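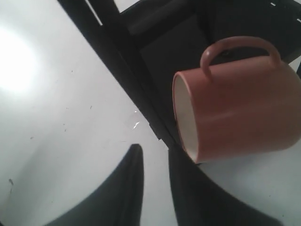 Can matte stoneware mugs with a glazed inside go in the dishwasher every day?
Most of them can if the outside is fully fired, but the unglazed or matte part will pick up marks faster than the inside does, and the top rack is easier on them than the bottom.

Last updated: February

drainboard_dan
Starting this because I bought a set of the matte terracotta-colored mugs from Tisier last fall, cream glaze inside. Two of the six now have gray streaks on the outside and one has a brown ring inside that won't come out. The label on the bottom says dishwasher safe. I run the dishwasher every night on the normal cycle with tablets. Do I need to change something or are these just not good mugs?

pottsy_44
The gray streaks are metal marks. A matte surface is slightly rough and it rubs metal off spoons, sink edges, the rack where the coating is worn. It isn't a crack and it isn't dirt. A cleanser with oxalic acid takes it off. Make a paste, leave it a minute, rub with a soft cloth, rinse well. Wear gloves and keep it away from anything with bleach in it.

The brown ring is tea or coffee. Baking soda and a damp sponge.

drainboard_dan
I tried baking soda on the ring already. It got lighter but it's still there.

pottsy_44
Then soak it. Hot water and a scoop of oxygen cleaner, leave it overnight, rinse, wash as usual. If there's still a line in the morning, look at it with a flashlight. Fine cracks in the glaze will hold the stain and you won't get all of it out.

Khanyisile Gumede
I wash mine by hand and have had the same mugs for years, different maker. My view is that matte mugs shouldn't go in the machine at all. The detergent is hard on the outside and they come out looking chalky. It takes less than a minute to wash a mug.

rackmaster
Disagree with that. I ran a small coffee counter in Drurnby and we put matte mugs through a commercial machine all day long. The ones that went chalky were hard water scale, and vinegar took it right off. The ones that broke were knocked against each other by whoever loaded the rack. I never saw detergent ruin one.

Khanyisile Gumede
A commercial cycle is a couple of minutes. A home cycle is two hours or more with the detergent sitting on them. I don't think you can compare the two.

rackmaster
Fair point on the time. I still put mine in at home and they look fine, but we have a softener.

elm_and_oak
Can I ask a side question about storage? We have open shelves and not enough room. My husband stacks the mugs one inside the other, two high, and I've started finding small chips on the rims. He says they came that way.

pottsy_44
Don't nest them unless they were made to stack. The foot of the top mug sits on the glaze of the bottom one and the foot is usually bare clay. It scratches the inside and sooner or later somebody pulls them apart at an angle and chips the rim. Hooks under the shelf are better if the handles are big enough.

Vinh Mạc
Hooks are fine for light mugs. For heavy ones check what the hook is screwed into. Ours was a thin shelf from Grilthorpe and one hook came out on a Saturday morning with a full-size mug on it. The mug survived, the floor tile didn't. I went to a single row on the shelf after that and gave away the extras.

If you want to keep them stacked, cut circles of felt or use a paper coffee filter between them. It looks a little silly but it works.

elm_and_oak
Coffee filters I have. Thank you.

glazeddonut
Does it matter if they're stored upside down? My mother always did it to keep dust out.

Khanyisile Gumede
I store mine right side up. The rim is the thinnest part and I don't want the weight on it. Upside down also traps damp if they weren't quite dry, and then the inside smells like a cupboard.

Vinh Mạc
I do upside down on a shelf liner and have no problem with smell. Just dry them first. If the shelf is bare wood or glass I'd go right side up.

rackmaster
Same as Vinh — liner, upside down. Dust in a mug bothers me more than the rim does.

drainboard_dan
Update on mine. The oxalic paste took the gray streaks off both mugs, took me maybe five minutes. The overnight soak got most of the ring. I looked with a flashlight like pottsy said and there are fine lines in the glaze near the bottom, so I guess that one is what it is. I'm using it for pens.

I also looked at the dishwasher rack and there are two tines on the top with the coating gone, right where I put the mugs. I've ordered the little rubber caps for them.

pottsy_44
The tines were probably your streaks. Check the spoons too, cheap ones mark worse.

glazeddonut
Has anybody bought from Đồng? They have a similar matte mug with a wider handle and I can't get more than one finger through the ones I have now.

elm_and_oak
I have two of theirs. The handle is roomy. They're heavy when full, and the outside marks the same as everyone else's. I'd buy them again but only for the handle.

Thread views: 2,745

Contact us | Copyright the forum and its posters | Back to top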